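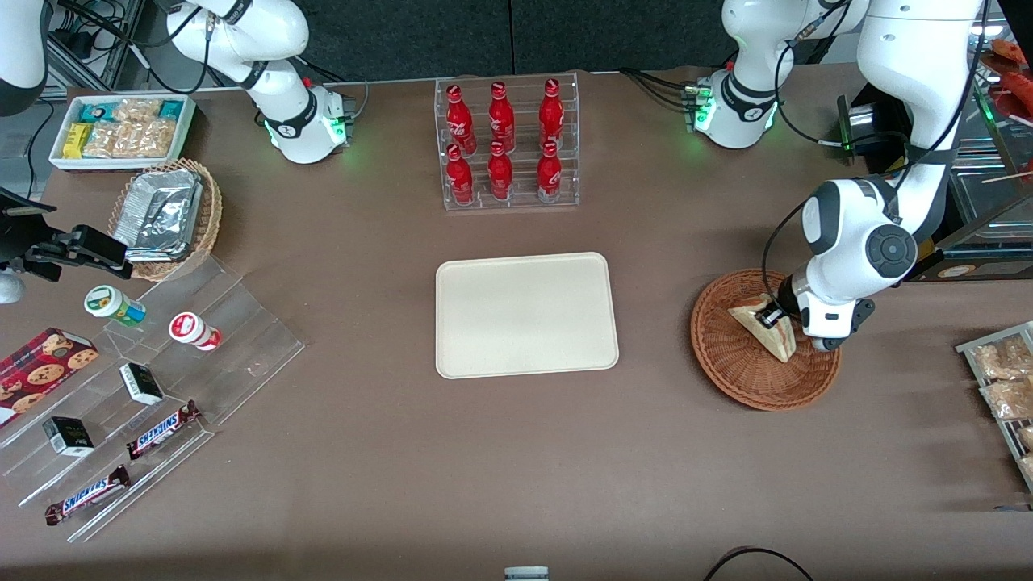 I have been meaning to write up the gripper comparison since June, and every time I sat down to do it there was one more thing I wanted to try first, so please forgive the length of this one. The short version is that we have two sets of fingers for the same pair of arms, the stiff ones that came with the Mollel wrists and the softer ones from Suseo, and I wanted to know which of them I could leave on for a whole afternoon without getting up to change anything. Picking drinks and chocolate bars is one thing, but my favorite test by a mile is the triangular sandwich in the round wicker basket. Light bread, a pale filling, and a woven rim all the way around for the fingers to bump into – if a gripper can be polite about that, I figure it can be polite about most of what you'd find on a snack counter.

A little background for anyone new to the blog. Yasaman Fallahi and I set up the table like a tiny shop because I got so tired of foam blocks. I spent most of a winter stacking foam blocks and I can tell you that a foam block forgives everything. You can come in crooked, squeeze much too hard, let go too early, and it just sits there looking fine. A sandwich keeps a record. By the end of the first session I could look at the bread and tell you which fingers had been on it, and by the end of the second I could very nearly tell you who had been driving.

The Mollel fingers are narrow and hard, and I went in expecting to dislike them. I was wrong about that, at least for the baskets. They slip down between the wicker and the food beautifully, and when I lined up the approach with the slope of the triangle I got a clean lift more often than I deserved. The trouble is the force setting. There are 4 steps on the controller, and the lowest one still left a dent I didn't care for. I ended up closing by position and stopping a hair early, which works until somebody brings a thicker sandwich.

The Suseo fingers are the opposite sort of creature. They are wide and squashy and they want to hug things. Bread came through looking lovely! But the width means you need room on both sides, and in a basket there isn't much, so I kept catching the weave and dragging the whole basket across the table toward me. Yasaman got around it by coming in steeper and opening less, and she is far more patient than I am, so her numbers were better than mine. Over 103 tries between us the soft ones did less damage, and the stiff ones got hold of the thing on the first attempt more often. I'd love to say one of them won. I went home that evening liking the soft ones, and changed my mind over breakfast.

I should say a word about the controller too, because I think it mattered more than I gave it credit for. We started on the Tokik, which has a lovely light handle and a tiny delay that you stop noticing after ten minutes and then notice again the moment you're tired. Shahla Parsa talked me into trying the Pastusia for the last stretch. It's heavier and my forearm complained about it, but the opening and closing follow your hand so closely that I stopped overshooting, and that alone made the stiff fingers feel like a different product. If I had it to do again I would have picked the controller first and then compared the grippers, and saved myself a week.

Next I want to try chocolate bars lying at an angle on a clear stand, which I have been putting off. They are slick, they are flat, and the wide fingers have nowhere to go underneath. Shahla thinks a thin strip of rubber on the stiff pair would sort it out, and I've got a roll of it in the drawer, so I'll cut some tonight after supper and let you know how it holds.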